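The sorting of the play kitchen

I had put it off since January. The play kitchen box had reached the stage where the lid sat on top of the contents like a hat, and every time anyone wanted a cup the whole lot had to be tipped out, usually at five in the morning and usually on to my feet.

So out it all came, on to the big white table, where there is light and where I can stand up like an adult instead of crawling about after a strawberry. My plan was to keep what gets played with, pass on what doesn't, and be finished by lunch. I have made this plan before, about the garage.

The colander is the senior member of the collection. It came from Lizeth Restrepo when her two had outgrown it, along with a warning that it would be worn as a helmet. It has been worn as a helmet. It has also been a boat, a bed for a rabbit and, on one occasion, a colander. It stays.
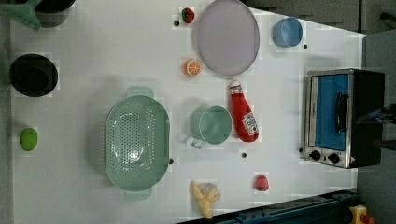
Colander and mug, near enough a matching pair. The strawberry is up by the plate.

I'd always assumed the mint green things were bought together, but the mug came out of a charity shop bag a good year later. Green must have been what everyone was making. The plate is lavender and goes with none of it, and is therefore the one that gets fought over. If you have two children and one purple plate you will know what I mean, and if you have two purple plates I'd like to know where you got the second.

Then there is the ketchup. I have strong feelings about the ketchup. It goes on everything: on the orange, on the strawberry, on the dog once, and in a café it was produced from a coat pocket and applied to a real scone while the woman at the next table looked on. It has its label and its white cap, and I suspect it's the only thing in the box that would be missed within the hour.

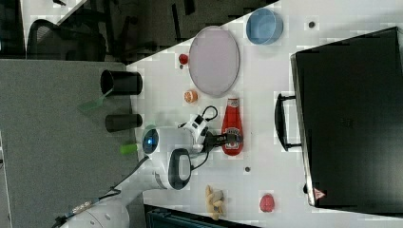

Ketchup, plate, blue crockery. Black laptop bag on the right.

By mid-morning I had what I was calling a system. Crockery in one lot, food in another, and a third lot for things that I couldn't put a name to. The third lot grew alarmingly. Play food loses its meaning once it's separated from whatever it came with – I have a beige wedge that may be cheese, or toast, or part of a different toy altogether. It went to the bottom of the bag for the school fair, where it can be somebody else's cheese.

The pots were harder. Real saucepans are so much louder, and ours are kept at floor height, so the toy ones hardly get a look in. I kept one black pot out of sentiment. I kept the banana too, which has a peel in flaps and has been peeled for me, with great ceremony, 1,000 times if it's been once.
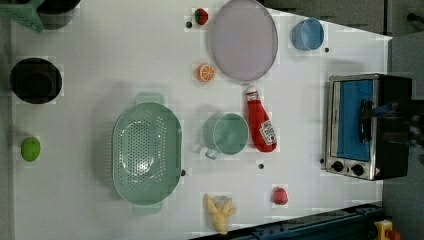

How much play food does a child need?
Less than you own. Ours will run a whole restaurant on one mug, one plate and a couple of bits of fruit, and the menu has never been longer than soup.

Storage is where I always come unstuck. I looked at a set of shelves from Ultus, and then at a wheeled trolley by Nadisau that cost 53 pounds and had a lower tier exactly the right height for a toddler to sit in. I closed the tab. What we've ended up with is two shallow crates that used to hold apples, one for dishes and one for food. Shallow is the important bit. If you can see the orange slice you don't have to tip out everything above it to find the orange slice.

The soft things go on top, so that they don't get squashed under the crockery. The ketchup looks soft and a bit fuzzy close to, which I suppose is a mercy given how often it gets thrown at me across the room with the words "more sauce". 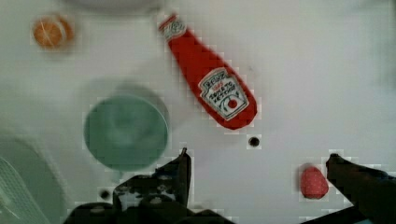

Marisol Espinoza wrote back, when I'd boasted to her about the crates, that hers had lasted until teatime and that I should put the ketchup in a drawer of its own, near the door, so it could be grabbed on the way out.

I've gone one better and hung a little cloth bag on the coat hook. It has been there since this afternoon. So far it contains a sock.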